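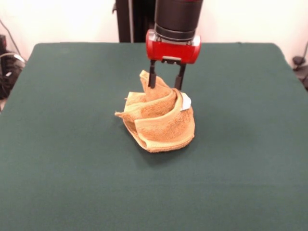

REPORT OF THE HORKHAM TRAINING ROOM
Submitted to the Office of Instruction, Plidetti, for the December review

1. The undersigned was asked to account for the difference between the number of demonstrations assigned to the Horkham room and the number accepted. The number assigned was 1,587. The number accepted was 1,587 less 213. The Office has asked what became of the 213.

2. The task was the folding of one towel, tan, with a hem and a small white tag, placed on the green table in a heap. The operator sits in the adjoining room and moves the arm by means of the hand controls. The arm is to find a corner, raise it, open the towel flat, and fold it in half and in half again. When the fold is complete, the operator presses the pedal and the demonstration is stored. The operator then returns the towel to a heap by hand.

3. All 213 demonstrations in question were performed by one operator, Shaohua Zheng, on the evening shift. Each was rejected by the checking desk at Londbridge under the heading "Unnecessary Motion." The motion is the same in every case. After the second fold, and before the pedal, the arm lowers its closed fingers to the top of the towel and draws them once across it, from left to right. The fingers then lift and the recording ends.

4. The undersigned interviewed the operator at 9:40 in the evening, at the end of a shift. The operator was courteous and did not dispute the record. Asked whether the motion was deliberate, the operator replied that it was not, or had not been at first. Asked to demonstrate a fold without it, the operator did so twice. On the third attempt the motion returned.

5. The operator then gave the following statement, which is entered here at the operator's request.

"My mother worked in the laundry of the Yuan Hotel. I sat under the folding table after school. She folded a towel and passed her hand over it and put it on the pile. I asked her once what that was for, and she said it was so the towel would know it was finished. I was six. I have folded towels that way my whole life and I did not know I was doing it until Londbridge sent me the list."

6. The Office's guidance on this point is plain. A motion that does not change the state of the towel is to be left out, as the arm will learn whatever it is shown and has no means of telling the useful part from the rest. The undersigned reminded the operator of this guidance. The operator signed the form.

7. The undersigned must now report an irregularity. Owing to a fault in the transfer of files, the rejected demonstrations were not removed from the Horkham set before the autumn training run. They were included with the others. The fault has been corrected and the person responsible for the transfer, who is the undersigned, has been noted.

8. On the morning following the interview, the arm was run without an operator for the first time. The towel was dropped in a heap at the center of the table. The arm came down over it and closed its fingers on a raised part near the top. It lost this hold and took another. It found a corner on the next attempt and opened the towel with one edge turned under, which it did not correct. The first fold was uneven. The second was acceptable.

9. The arm then stopped above the towel for a period which the log gives as 3 seconds. It lowered its fingers and drew them once across the top, from left to right.

10. Shaohua Zheng was not on shift, but had come in to collect a coat and was standing at the glass. No remark was made. The operator raised one hand a little way from the side and put it down again.

11. The Office has asked for a recommendation. Two courses are open. The set may be cleaned and the training run repeated, at a cost of 2 weeks. Alternatively, the heading "Unnecessary Motion" may be reviewed as it applies to towels.

12. The undersigned recommends the second course, and requests that the checking desk be informed before the next delivery from Horkham, as the evening shift has resumed.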